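Household plastic

From the Ondis Home Encyclopedia, written and kept up by Samira Matar

Household plastic is the catch-all name for the plastic things that live in an ordinary home: baskets, stools, tubs, bags, wraps, wrappers, bottle caps, the lot. I've been adding to this entry on and off for years and it keeps growing, mostly because people write in to argue with me (please keep doing that!). I'm sticking to things you'd find in a kitchen, dining room or living room. Pipes, paint and window frames have their own entries.

What it's made of

Most of what you own belongs to one of a handful of families. Polyethylene is the big one. It comes in a stiff kind, used for milk jugs and detergent bottles, and a soft kind, used for bags and films. Polypropylene is a little tougher and copes better with heat, so it gets made into food tubs, hinged lids and a lot of molded furniture. PET is the clear stuff in drink bottles. Polystyrene is either brittle and glassy or puffed up into foam. PVC turns up in some tablecloths and shower curtains, and it's the one with that strong new-curtain smell.

The number inside the little triangle tells you the family. One is PET, two is stiff polyethylene, three is PVC, four is soft polyethylene, five is polypropylene, 6 is polystyrene, and seven is everything else. A lot of people read the triangle as a promise that the thing can be recycled. It's only a label for the type of resin, and your local program decides the rest.

A short history

The first fully synthetic plastic, Bakelite, came along in the early 1900s and was used for radios, telephones and pan handles. Polyethylene was found by accident in a British lab in the 1930s, and polypropylene followed in the 1950s. After the Second World War the factories had a lot of capacity and families had a lot of new kitchens, and there you go. My grandmother bought her first plastic dish tub the winter she got married and was still rinsing rice in it when I was in school.

The thin shopping bag is newer than most people guess. The design with two handles cut from one tube of film was patented in the 1960s by a Swedish company, and it took until the 1980s for it to push paper aside in American supermarkets.

Hard goods and soft goods

I like to split household plastic into hard goods and soft goods, a habit I picked up from Meinir Lewis when we both worked the housewares counter at Rerkell. Hard goods keep their shape and stay with you for years. Soft goods are the films, bags and wrappers, and plenty of those are finished with in a day. 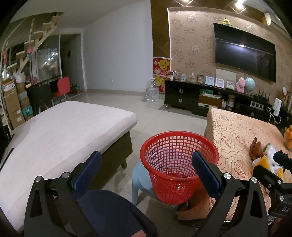 Hard goods in red and light blue, then soft goods on the rose tablecloth.

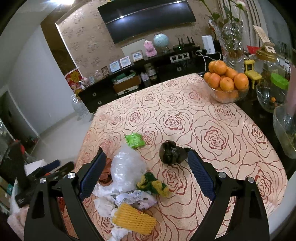

How hard goods are made

Nearly all of them are injection molded. Pellets go into a heated barrel, a screw pushes the melt into a steel mold, the mold is cooled and opens, and out drops a basket. The mold is the expensive part, so a shape that sells well can stay in production for decades with nothing changed but the color. Look underneath almost any tub and you'll find a small rough dot, usually in the middle. Collectors call it the belly button, but the proper word is gate mark, and it's where the melt came in.

Tsion Gidey, who ran the molding floor at Feyisa before she retired, once let me watch a basket line for a whole afternoon. That day's run was 931 baskets, all of them green, and I have never been so happy. She told me the color goes in as a small scoop of very strong pellets mixed with the plain ones, and that switching from dark to light is a pain, as the first baskets of the new batch come out streaky. I came home with two streaky ones and I love them.

How soft goods are made

Film is blown like a bubble. Melted plastic is pushed up through a ring, air fills it into a tall tube, and rollers at the top flatten it. Bags are cut and sealed from the flattened tube. Snack wrappers are fussier and often have several layers stuck together, with one to carry the print, one to keep out air, and one that melts to make the seal. That layering is the reason they're so hard to recycle.

Care and cleaning

Warm water and dish soap will do for nearly everything. For tomato stains, rub in a little baking soda and put the tub in a sunny window for the day (it works on polypropylene better than on anything else I've tried). Don't leave hard goods outdoors all year! Sunlight makes them chalky first and brittle later, and a cold snap in January will finish off a stool leg that felt fine in the fall.

See also

Bags and sacks
Enamelware
Greketti kitchen tubs
Oilcloth and table coverings

Last revised Wednesday, December 21, 2022, with corrections from Yeshi Woldemariam on film blowing.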